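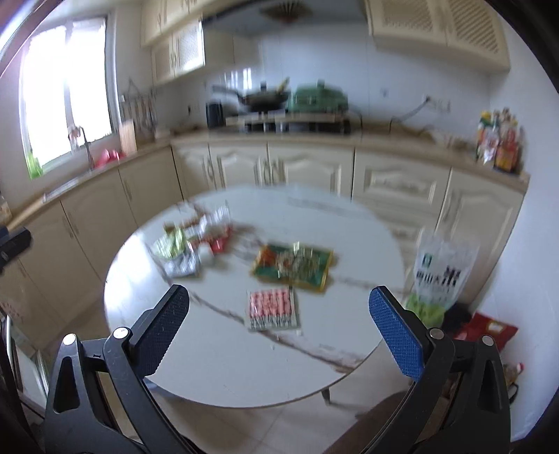 Jurkach hand-held gripper, pads open, over the edge of a kitchen table with packed skewers.

Jurkach Hand-Held Two-Finger Gripper
Part no. 3634
Status: on sale, pads under safety notice (see below)

SAFETY NOTICE – FINGER PADS – updated 1/4/20
Please read before you use the tool near food. Applies to all units with serials ending 1199 or lower, whoever you bought from.

What went wrong
Textured pads coming away from the finger at the lower corner. Three reports so far, all from kitchen work, all with plastic-wrapped trays. In one case a bit of pad was found stuck to the wrap after the tray had been put down. No injuries. The food was binned.

Cause, as far as we know: the glue Dramel used on one batch goes soft after repeated wiping with spray cleaner. Pad lifts, catches on film, tears. Nidia Apaza on our bench got the same tear after nine wipe-downs, so we are treating it as a real fault and not rough handling.

Both pad colours are affected, black and blue. Mixed pairs too.

What to do now
– Stop using the gripper on open food. Full stop.
– Wrapped food: check both pads before and after each session. Press the corners with a thumbnail. Any lift, stop.
– Missing piece of pad? Throw away whatever was handled, wrapped or not, untill the piece is found.
– Do not reglue. Household glue makes the corner stiff and it snaps off in one lump instead.
– Pivot screws are fine, leave them alone. We've had people tightening them and then the fingers drag.

Replacement pads
Free, sent in pairs. The new ones are clipped as well as glued. Quote the serial from your delivery note and say which colours you want. First lot went out quickly, next lot due in May. Penrose customers go through Penrose, they hold there own stock.

Cleaning in the meantime
Damp cloth, drop of washing-up liquid, dry straight away. No sprays. No dishwasher – that was never OK, but the old leaflet didn't say so. The Pristent wipes sold with the starter kit are on hold until we've tested them properly.

About the tool
Two angled fingers, worked by hand. Black plastic arms with cutouts to keep the weight down. Pads come off for swapping. For packets, trays, bags and other light household things. Not for hot pans, not for knives.

Returns
Full refund if you'd rather not wait for pads. Send the whole gripper, pads left on please, even torn ones, we want to see them. Mark the box for Encarnación Arrieta, Returns.

Related: spare pivot screws, wrist strap, carry case (out of stock)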